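Jandstead Clorkora
Two-Hand Belt Sorting Kit, with the Waiting Policy

Home > Research equipment > Manipulation > Clorkora

Availability: built to order, ships in November
Sold to: labs, universities, patient companies

Overview

Most sorting robots are very good at picking things up and very bad at standing around. Clorkora is a bench for studying the second problem. You get a short conveyor, a set of deep bins, the mounting hardware for a two-armed robot with hands, and the software we used to teach ours when to leave its hands where they were.

The method is called Bano. It started as a side project, after we noticed that a policy trained only on successful picks will try to pick no matter what is on the belt, including when the belt has nothing to offer. Ours grabbed at shadows. It grabbed at the rail. On one memorable afternoon it grabbed its own other hand and sorted it, with high confidence, into the bin for soft goods.

How Bano works

The usual recipe is to record a person steering the robot through a task, trim away the boring parts and train on what's left. Bano keeps the boring parts. Stretches where the operator is waiting are labeled as waiting, with the hands held in a ready pose near the belt, and the policy learns them as an action like any other. A small separate head predicts how soon the next reach should start. If it can't decide, the hands stay put.

We trained on 592 recorded episodes. Each episode includes at least one idle stretch, and the longest of those runs to 300 seconds, for which we remain grateful to the operator. Arms, fingers and head view are logged on one clock. If you have ever tried to line up three clocks after the fact, you will know why we mention it on a sales page.

What we found

The policy trained with waiting made far fewer empty grabs than the one trained on trimmed data. It was also a little slower to start on a real item, by around 2 tenths of a second, and we have not managed to get that back. Very thin items are still a weak spot. So is anything shiny lying close to the rail, which the policy sometimes treats as part of the furniture.

We tried the same training with simple two-jaw grippers and saw a smaller benefit. Our guess is that a hand with fingers has more ways to fidget. It is a guess, and we would be glad to see somebody test it properly. The full write-up, with the failed runs left in, comes on the drive with your kit under the title "Hjaltadóttir," which was the working name and is now too deep in the file paths to remove.

What's in the kit

Conveyor with green belt and aluminum side rails
Blue plastic bins
Mounts for two arms and a head camera
Recording software and the labeling tool
The 592 training episodes and 11 trained checkpoints, including the bad ones
Printed setup guide

The robot is not included. We get this question a lot, usually after the purchase order.

Setting it up

Place the conveyor against a plain wall if you have one. Ours runs along white panels, and the policy has opinions about busy backgrounds. The bins go below the near rail, where the hands can reach them without the elbows getting involved.

Set the ready pose before you record anything. Fingertips should be close to the near rail, and the two hands don't have to match.
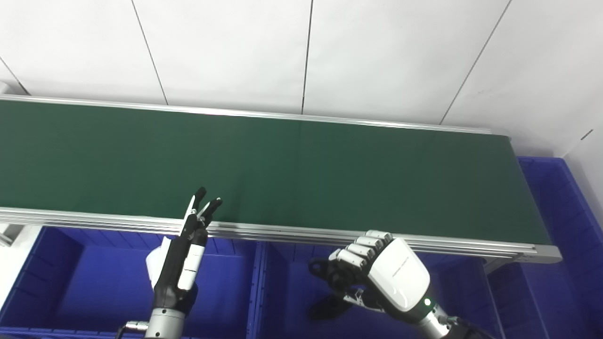
Once the pose is saved, run the idle check for a few minutes with nothing on the belt. The log should be dull. If it isn't, lower the reach threshold one step and go make coffee, then read it again when you get back. Do this before the first real session and again any time you move the head camera, even slightly, even if a colleague swears it only got bumped.

Leave slack in the arm cables. The guide says this on page one and again on page 11, and we still get the emails.

Known limits

The checkpoints were trained on our hands. Other hands will need their own recordings, though the labeling tool and the timing head carry over without changes. Belt speed is assumed to be steady. Clorkora is a research bench and should not be put on a production line, where waiting is called something else.

Ordering

Write to the Jandstead equipment desk with the model of your arms and hands, and a rough idea of what you want to sort. Quotes usually go out the same week. Returns are accepted on unopened kits; opened ones we will discuss.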